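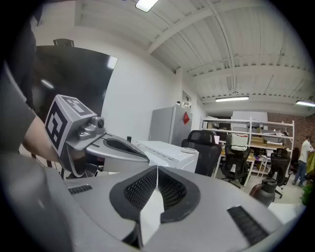 Hilo sobre el fallo que tuvimos con las pinzas de mano en diciembre. Lo escribo porque me han preguntado varias personas que trabajan con el mismo montaje.

Usamos dos pinzas a la vez, una en cada mano, con cámara encima y un cubo de marcadores para seguir la posición. El seguimiento lo hace Clereck, que es código nuestro.

El fallo: en algunas grabaciones la pinza izquierda daba un salto de 5 cm a mitad de movimiento y luego volvía a su sitio. La derecha, bien. Sin error en el registro, sin fotogramas perdidos.

De 100 grabaciones revisadas a mano, 69 tenían al menos un salto. Las habíamos dado por buenas todas, porque el control automático solo miraba el principio y el final de cada trayectoria.

Lo grave vino después. Una de esas trayectorias se cargó en el brazo del banco de pruebas y el brazo hizo el salto tal cual, a velocidad normal. Golpeó el tope de la mesa y paró por exceso de par. No había nadie dentro de la zona, pero el límite de velocidad estaba desactivado desde la prueba anterior.

Primera sospecha: los fluorescentes. Grabamos con la mitad apagados y los saltos seguían igual.

Segunda: los reflejos en superficies brillantes. Tapamos lo que pudimos. Mejoró algo, no lo bastante.

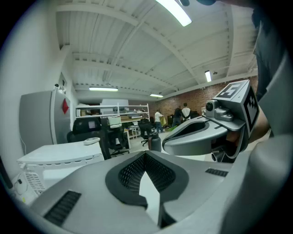 La causa era el cubo. Se había aflojado un tornillo del soporte y el cubo giraba 2 grados según la inclinación de la mano. Con poco ángulo de visión, Clereck dudaba entre dos poses y a veces elegía la mala.

Lo que hemos cambiado: soporte nuevo con pasador, calibración al empezar cada sesión y un filtro que rechaza cualquier salto de posición entre fotogramas seguidos.

En el brazo, el límite de velocidad ya no se puede quitar desde el programa – hay que hacerlo en el armario, con llave, y queda anotado.

Las 69 grabaciones están retiradas del conjunto Pulleck. Si alguien descargó la versión de diciembre, que la borre y use la del 18 de enero de 2023.

Queda pendiente repetir la prueba con guantes. Cuando la tengamos la pongo en este mismo hilo.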